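Forum > Home Robotics > Events and Meetups
Thread: Holtton open day, who went?

marinho_a
I drove over to the Holtton open day on Saturday and figured I'd write it up before I forget. For anyone who didn't follow the earlier thread, this was the one about teaching robots to handle laundry with hand-held grippers. Admission was free but you had to sign up for a slot. Mine was at 2 and they ran it close to on time.

There was a short talk first by Natália Antunes, who runs the household side. She covered how they pick the garments, how they check each recording, and what gets thrown out. She said their last set was 163 recordings and the goal is 1000 by the end of the year. After that we went up to the bedroom in groups and then had coffee downstairs. No finished robot folding shirts, in case that's what you were hoping for. The talk was clear about that.

Digby_S
Thanks for writing it up. I had a slot in July and had to cancel. Did they let visitors use the grippers?

marinho_a
Yes, after their own people had done a few rounds. You got a couple of minutes each. The trigger is lighter than I expected but my wrist was sore by the end. Thick cotton was easy. A thin T-shirt was a pain and I dropped it twice.

Two from the bedroom:
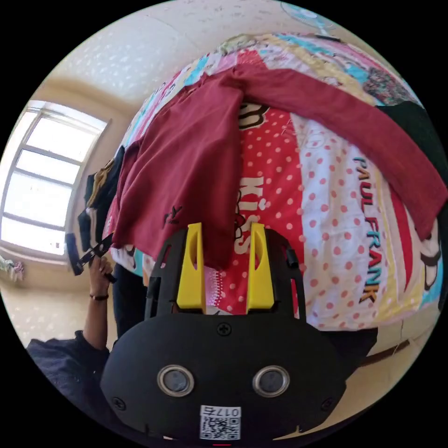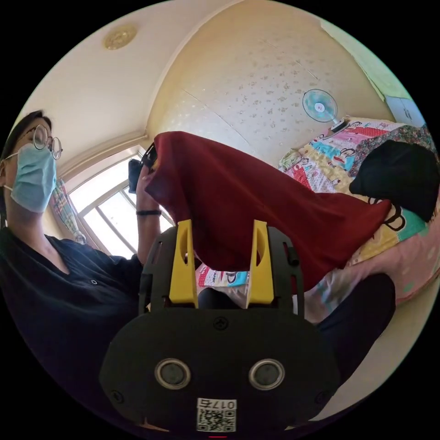

Gripper 017 and the maroon laundry on the patchwork quilt. The little handheld camera is in the second one.

Digby_S
Is that a Paul Frank quilt? My daughter had stuff with that monkey on it.

marinho_a
It says so on it. I didn't ask.

hcardoso
I was in the group after yours. My opinion is a bit less friendly. Two hours of driving for a few minutes upstairs is not much of an open day. The talk was fine but most of it is already on their site. I wanted to see what the robot does with the recordings and the answer was "come back next year."

Also, why that quilt? If you want a robot to find the edge of a shirt, start with a plain sheet. With all those panels and faces and letters I had trouble following the folds myself from where I was standing.

natalia_antunes
Hi all, Natália from Holtton. Thanks for coming, both of you.

On the quilt, Hélder, we do have plain covers and use them too. We want busy ones in the mix because people have busy ones at home. A system trained only on white sheets does badly the first time it meets a pattern. You're right that it makes the work harder to watch, and for the next open day we could put a plain cover on for the visitor rounds.

On the robot, fair point. The announcement should have said more clearly that this was about collecting the recordings.

hcardoso
Appreciate the answer. I still think you'd learn more by getting the plain case solid first and adding patterns later. That's how we did it with parts bins at Morais. We spent 8 weeks on gray trays before anyone put a printed liner in.

wpacheco
Parts bins don't change shape when you pick them up. I don't think the comparison holds. With cloth the pattern is the least of your problems, it's that the thing is in a different heap every time.

hcardoso
The parts don't change shape, but the lighting and the background still broke our detection every time we touched them. That part carries over.

wpacheco
OK, that part I'll give you.

Does anyone know how the finger shape was chosen? Those yellow ones have a cutout near the top. I've been printing solid ones for my own setup and they skid on anything smooth.

marinho_a
Somebody in my group asked. The answer was that a finger with an opening gives a little when it closes. I don't know what material they print in. Natália might.

natalia_antunes
I'd have to check with the workshop. Message me and I'll pass along what they tell me.

Digby_S
How was parking? And is it worth it for somebody who has never done any of this? I mostly build line followers.

marinho_a
Parking was bad. Use the lot behind the Ustness bakery and walk up the hill. I'd say go if it's under an hour for you. You can ask whatever you want and they answer it. Bring questions, otherwise the coffee part is long.

hcardoso
Agree on the parking. The coffee was good, I'll say that much.

wpacheco
Pranik is supposed to have one in the fall with an arm running. I'll start a separate thread when I have a date.

Digby_S
Please do. I'm in if it's on a weekend.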